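How to freeze and reheat croissants without wrecking them

January 8, 2021

Quick one today, bread post is running late. Got asked about freezing croissants again so putting it all in one place.

Short version: freeze them the day you buy or bake them, reheat from frozen, oven only. Long version follows.

What you need

A freezer with a flat shelf free
Freezer bags, the thick kind
A baking tray
Baking paper
A wire rack
A pen that writes on plastic

Step 1. Let them cool all the way

If you've baked your own, two hours on a rack, minimum. Any warmth left in the middle turns to steam in the bag, then ice, then a soggy bottom. Shop ones are fine to go straight in.

Don't leave them out overnight first. A stale croissant freezes into a stale croissant.
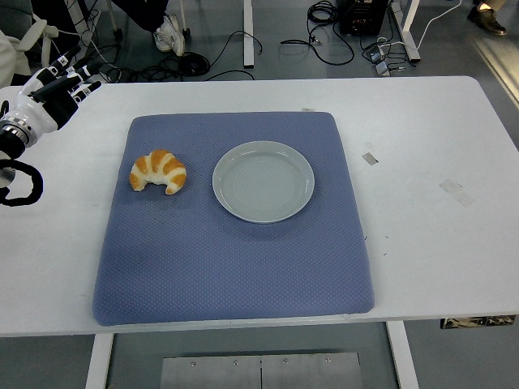

Photo: Wen-hsiung Chien

Plain ones freeze best. Almond is OK, the filling stays a bit damp. Chocolate fine. Anything with custard or fresh cream, no. Ham and cheese, yes, but eat within the week.

Step 2. Open freeze

Tray, baking paper, croissants in one layer and not touching. Into the freezer uncovered until hard. Takes a couple of hours, longer if your freezer is packed. Skip this and they squash each other in the bag and all the flaky bits end up at the bottom.

My old Flerkton has a top drawer that's exactly too small for a tray. I use two dinner plates. Works.

Step 3. Bag and label

Once hard, into the bags. Push the air out with your hands, gently. Seal. Write what it is and the date. You think you'll remember. In July I defrosted what I thought were plain ones for a breakfast with six people coming and they were garlic rolls.

Double bag if there's fish in the same drawer.

They keep a month at their best. Six weeks is alright. After that they taste of freezer — still edible, use them for pudding.

Step 4. Reheat from frozen

No thawing. Oven at 160C fan, middle shelf, straight onto a tray. Eight to ten minutes for a normal size, five or six for minis. If the tops are going dark before the middle's hot, lay a bit of foil over loosely.

Wait untill the oven is properly up to heat before they go in. Mine beeps early and lies, so I give it another five minutes.

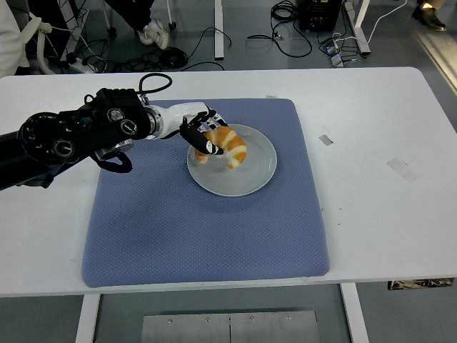

Kam-wah Chow

Then rest them three minutes on the rack. Matters more than you'd think. The outside crisps up as they sit and the layers inside set a bit, so they pull apart instead of going to paste.

Air fryer: 150C, four to five minutes, keep an eye on it. Mine is a Grutumeo and it runs hot so I knock ten degrees off. Light pastry can lift up and hit the element, put a small rack over the top if you've got one.

Microwave: please don't. Chewy in one minute, rock hard in ten.

Unbaked ones

Different job. Shape them, freeze before the final rise, same tray method. Night before, put them on a lined tray with big gaps, cover loosely, leave somewhere cool. By morning they should be puffy and wobble when you nudge the tray. Egg wash, then bake at 180C fan for 18 minutes, turning the tray halfway.

If they haven't risen give them longer, don't bake them flat. Cold kitchens can add hours. If butter is leaking out before they've even gone in the oven the room's too warm — ten minutes in the fridge and carry on.

Things that go wrong

Soggy underneath: bagged warm, or left on the tray after baking. Use teh rack.

Dry and crumbly: too long in the freezer or too long in the oven. Brush with a tiny bit of milk before reheating next time.

Cold in the middle: oven too hot. Drop it 10 degrees, add two minutes.

Leftover ends and broken ones: bread and butter pudding, marmalade between the layers. Máté Major sent me his version with rum in, will type it up when I get a minute.

Next up, rye starter.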